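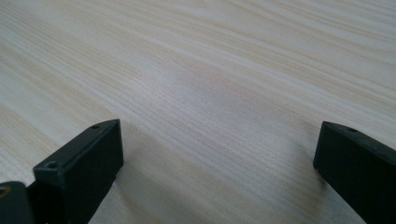

Endemic plant counts for the Brunden plateau: which list do we follow?

Forum: Flora and Fauna, Regional Checklists
Thread status: open

sedgekey
The Brunden plateau page on our wiki gives 2576 native vascular plant taxa. The source is the Weerakoon checklist, second edition. The problem is that the Weerakoon total includes subspecies and varieties, and our page calls them "species" in the first paragraph and "taxa" in the table. Those are two different quantities. I would like to change the first paragraph to "taxa" and leave the number alone until somebody produces a species-only total.

Related problem: the endemic list has 8 grasses, and I can only find support for part of it. Three of the names are treated as synonyms of a widespread lowland grass in the newer revision. If we accept the revision, they are not endemic to anything.

moraine_b
Agree on the first point. Change it.

On the second, I don't agree. The revision you mean was based on dried sheets, most of them collected at the road crossing near Vokham. That is the lowest and wettest part of the plateau. The three grasses in question were described from the upper bogs. If the author of the revision did not examine bog material, merging the names is premature.

sedgekey
The specimens examined are listed in the appendix. There is bog material in it. Not a lot, but it is there, and the ligule measurements overlap completely with the lowland plants.

moraine_b
Ligule length is a poor character in that group. It shrinks with grazing and with altitude. Anyone who has keyed them in the field knows this. Look at the lemma hairs and the anther length.

culm
Anther length was measured too, table in the back. The overlap is partial. I read the appendix as "probably one variable species, possibly two." The author then wrote the abstract as if it were settled. Common enough.

Trilis_north
Checklist policy on this wiki is to follow the most recent published treatment unless a later one disputes it. We wrote that rule to avoid this argument. There is no later treatment. So the three names go to synonymy with a footnote, and the endemic grass total drops accordingly.

moraine_b
The policy also says "published treatment with adequate sampling of the region." Someone should read the full sentence.

Trilis_north
I have it open. It says "adequate sampling of the taxon." Region is not mentioned.

moraine_b
Fine. I still say the taxon was not adequately sampled if its type locality was skipped.

palustrine
Separate matter, same page. The amphibian section says the stream frog is "restricted to the plateau." It is not. There are records from the Trilis headwaters, which drain the other side of the divide. The adults sit under flat stones at the edge of fast water and are easy to miss outside the breeding months, so I suspect the gap in the older maps is a gap in searching.

sedgekey
Are the Trilis records backed by specimens or only by sightings?

palustrine
Call recordings and tadpoles. The tadpoles have the enlarged mouth disc and the long, low tail fin. Nothing else in those streams has that combination. Adults were seen but not collected, as the permit did not allow it.

culm
Tadpoles are good enough for me. I would write "near-endemic" and give both drainages.

hollowreed
I'd be careful with "near-endemic." Half the pages in this section use it for a species with most of its range inside the boundary, and the other half use it for anything that crosses the border by a small margin. There is no definition in the glossary. If you use the term here, put the definition in the glossary first.

palustrine
Then skip the term. Proposed text: "Known from high-altitude streams on the Brunden plateau and in the Trilis headwaters." No total, no label, and it stays correct if more sites are found.

hollowreed
That works.

Trilis_north
Also fine with me. Please cite the tadpole report and not the newsletter that summarized it. The newsletter has the drainages swapped.

scree_walker
New here, so correct me if this was covered. Why is the boundary of the plateau drawn along the contour? The Weerakoon checklist uses the district boundary, which takes in the whole Vokham valley. Plants listed as plateau species may be valley plants that never get up to the rim. If the page uses one boundary for the map and another for the plant total, the 2576 doesn't belong to the area shown.

sedgekey
It was not covered, and it is a better objection than mine.

I checked the introduction. Weerakoon states that the valley is included "for completeness." The habitat codes let you separate valley-only taxa in principle, but the code is missing for a good many entries, mostly weeds and ferns.

culm
So the total is an upper limit for the plateau proper. Say so in the text.

moraine_b
Or redraw the map to the district boundary. That is one edit, and then the number and the area agree.

Trilis_north
No. The birds, the mammals, and the reptiles on that page all use the contour. Change the map and you break those sections to fix one figure in the plant section.

moraine_b
The reptile section has 2 lizards in it and both occur on either side of the line. It would survive.

Trilis_north
The bird section would not. The valley has reedbeds. You would be adding herons and warblers to a page on montane grassland.

scree_walker
Could the plant total have its own note on area? Something like "figure applies to the administrative district, which includes lower ground outside the plateau."

hollowreed
Yes. Several other pages do that. Put it in the sentence with the number. Readers copy the number and leave footnotes behind.

sedgekey
Draft for the first paragraph of the plant section:

"The district that contains the Brunden plateau has 2576 recorded native vascular plant taxa, including subspecies and varieties (Weerakoon, second edition). The district extends into the Vokham valley, and the total for the plateau alone is lower. It has not been published."

Draft for the grasses:

"The Weerakoon checklist accepts 8 endemic grasses. A later revision places 3 of these in synonymy with a widespread lowland species."

That reports both sources and leaves the decision to the reader.

moraine_b
I can accept the grass text if you add that the type localities in the upper bogs were not resampled. It is a fact about the revision and can be checked against the appendix.

culm
It can. I checked, and he is right about the type localities. The bog sheets that were examined come from the southern bogs.

Trilis_north
Reporting both sources is not what the policy says. The policy says pick one. I won't revert it, but the table on the page still needs a single accepted list, and the table should follow the revision.

moraine_b
The table should follow the checklist until the bogs are resampled.

sedgekey
I have posted the paragraph edits with the type locality sentence added. The frog text is in as well, with the tadpole report cited. The table is unchanged for now. I'll open a separate thread in Policy for the wording on adequate sampling, and the table can wait for that.

palustrine
Checked the frog paragraph. One correction: the genus name needs italics in the second mention.

sedgekey
Fixed.

scree_walker
If anyone has the habitat codes in a spreadsheet, I would be willing to go through the missing fern entries over the winter. I have access to the district herbarium until April.

culm
I have them typed out up to the sedges. Ferns are at the front, so those are complete as far as the printed book goes. Sending you a message.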